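Workshop notebook, Household Tasks Group
October 25, 2019
Entry by: Sabine Kohlhase
Subject: Tabletop clearing and sorting in simulation, status before the Vilance review

Purpose of this entry is to record the state of the clearing task and to set down my position on the question Vilance has put to us, namely whether an arm of this class can be trusted with ordinary chores in a furnished room. The short answer remains no for unsupervised work. The longer answer depends on the chore, and the results below should be read task by task.

The simulated set was rebuilt in May and has been left unchanged since. We completed 1,642 trials on it. Of these, 1,045 ended with every object at its assigned place and nothing dropped, tipped or pushed off the table. The remainder are failures under our rules, including those in which the final position was correct but the arm touched furniture on the way. Baumgart has asked that furniture contact be reported separately. I have no objection, provided the headline figure stays as it is.

The round table continues to give more trouble than the rectangular one. Reach to the near rim is poor with the pedestal standing on the far side, and the planner prefers elbow positions that would be unwelcome in a real dining room. Moving the pedestal would improve the score and teach us very little, as a household will not arrange its chairs and doors for our benefit.

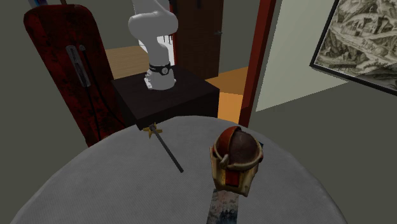

Source: Simulation render, Household Tasks Group

The sword and the helmet were chosen as stand-ins for two kinds of difficulty. The sword is long and thin, lies flat, and has most of its useful grasp area at the hilt, up toward the far edge of the table. The same problem arises with a bread knife, a ruler or a curtain rod. The helmet stands upright and offers a rounded dome with a crest and trim, so that a grasp which looks sound in planning may rest on a ridge. A colander or a lidded pot would behave in much the same way.

The patterned cloth strip is a separate matter. It is modeled as a rigid sheet, and no result on this set should be quoted as evidence about cloth handling. Folding and laying out linens are excluded until the Stoltex soft-body package has been accepted. I ask colleagues to observe this in slides as well as in reports.

Grasp selection. The current Trukex planner was compared with our older one on 189 matched starts. Trukex did better on the sword and slightly worse on the helmet, where it tends to approach from the side and tip the object before the fingers close. Lowering the approach speed helped - though the time per object then exceeds what a person would tolerate at the end of a meal.

Transfer to hardware. Only 97 trials have been run on the bench arm, all with foam objects and a fixed table. This is too few to support a claim, and the review text should say so plainly. Wiping, loading a dishwasher and returning tools to a rack have not been attempted on hardware.

Recommendation for the review: describe the arm as suitable for supervised sorting of known, rigid objects on a clear bench. Shop-floor kitting fits that description. Clearing a family table does not, at present.

Open items
Furniture contact table for Baumgart, to be split by object.
Repeat the helmet starts with the top approach forced.
Confirm friction values for the tabletop; the log and the configuration file disagree.
Stoltex acceptance test, date still to be agreed.

S. K.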